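Drosdale Maple Board, Large
Arnmont Kitchen & Bench / Boards and Blocks / Item 966

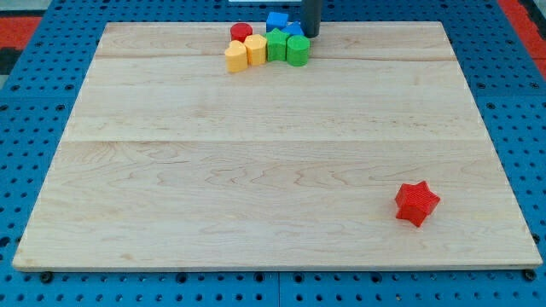 A reader of our October newsletter wrote to ask whether the large Drosdale can live on a counter full time or has to be put away between uses. It can stay out. Keep it off a wet counter, and stand it on its long edge for an hour after washing so both faces dry at the same rate.

The Drosdale is a flat maple board for bread, pastry, vegetables and general prep. It is made from strips of hard maple glued edge to edge with the grain running the long way. We sell it without a juice groove, handles or feet, so either face can be used and a bench scraper runs clean across it.

Grain and color
Maple varies. Boards in the same batch run from pale cream to light honey, and some have a wavy or streaked figure in one or more of the strips. We do not sort for figure and cannot take requests for a plain or a figured board. Color deepens with oil and age. Small mineral streaks are normal and are not treated as a defect under the guarantee.

What comes in the box
One board
One 2 oz tin of Kultik board wax
Care card

Finish
Boards leave the shop with one coat of food-grade mineral oil. That is enough for shipping and not enough for use. Before the first use, wipe on a heavy coat of mineral oil, leave it overnight, and wipe off what is left on the surface. Repeat the next night. After that, oil it once a month, or whenever the surface looks dry and water stops beading. The wax goes on last and is optional.

Do not use olive oil, corn oil or other cooking oils. They go rancid in the wood.

Cleaning
Wash by hand with warm water and a little dish soap. Rinse, towel dry, stand on edge. Do not soak. Do not put it in the dishwasher, even on a short cycle. For onion or garlic smell, rub with coarse salt and half a lemon, leave for 5 minutes and rinse.

Knife marks
These will show. When they get deep enough to hold food, sand with 120 grit and then 220, always along the grain, and oil again. Boards sent back to us for resurfacing are planed on both faces and lose a little thickness each time. The charge is listed on the Services page and does not include freight.

Warping
A board that has cupped slightly can often be brought back. Lay it with the hollow side down on a flat, dry surface and leave it for a few days. If it does not settle, write to us before you sand it. We cannot replace a board that has been cut down, drilled or run through a planer by anyone else.

Guarantee
Glue joints are covered for 5 years in home use. Commercial kitchens are covered for 2 years. Dishwasher damage, scorching and splits from soaking are not covered.

Related items
Drosdale Maple Board, Small
Shabalala end grain block, walnut
Kultik board wax, large tin
Steel bench scraper

Shipping
Ships flat by ground service. We do not ship the large size by air. If the carton arrives crushed at a corner, open it while the driver is there if you can, and keep the packing until you have looked at both faces and all four edges. Damage claims go to the Arnmont order desk with your order number.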